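Drillach side table: frequently asked questions

These are the questions we are asked most often about the Drillach table, sold through Bustlow. For delivery dates and missing parts, please use the contact form.

What is the top made of?
Solid pine, finished with a clear matt oil. The grain runs the length of the top and no two tops match. The legs and shelf rails are dark metal.

Will it fit beside my bed or sofa?
The top is 800 mm long. It is meant to stand with one long side against a wall, but it is finished on all sides and can be used anywhere in a room.

How much weight will it take?
The top is fine for a lamp, books and the usual small things. The shelf underneath is at one end only, and heavy items are better kept there. Please don't sit or stand on either.

How should I lay things out on it?
That is up to you. Many customers put an organiser at the back, then a clock, then leave the middle clear for a phone. Books can lie flat with a pencil case or pouch on top.

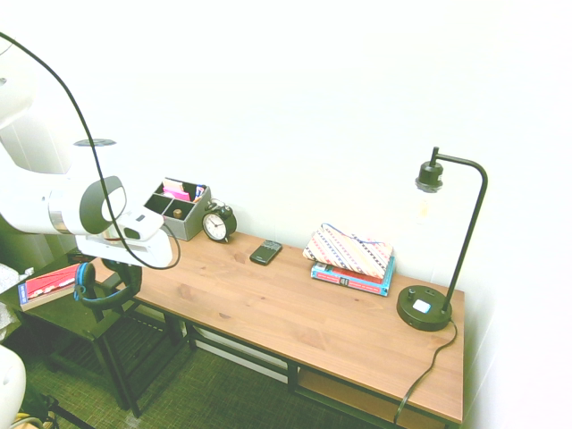 Pimentel wrote to us that a bell alarm clock on bare pine was far too loud at 6 am, and that a square of felt under it had cured the problem. Any thin felt will do. Avoid rubber feet or mats, as some kinds leave a mark on oiled wood.

Do you sell a desk organiser to go with it?
Yes. The Nivau fabric organiser comes in two sizes, order codes 143 and 144. Both have a taller compartment at the back for papers and sticky notes. The larger one takes up more of the depth of the top, so measure first if space is tight. The clock, pouch and book are not sold by us.

How do I clean it?
Wipe with a damp cloth and dry straight away. Don't use spray polish. Oil the top again once a year, or sooner if it looks dull. Fabric organisers can be brushed or sponged but not machine washed.

The pine has turned darker. Is that a fault?
No. Pine deepens to a honey colour in daylight. If something stays in one place for months there may be a paler patch under it, which will even out once it has been moved.

It wobbles. What should I do?
Loosen all the leg bolts by half a turn, stand the table on a level floor and tighten them again, a little at a time. If it still rocks, turn the adjustable foot under the short leg.

Can I return it after assembly?
Yes, within the normal returns period, provided the top is unmarked and all the bolts are in the bag.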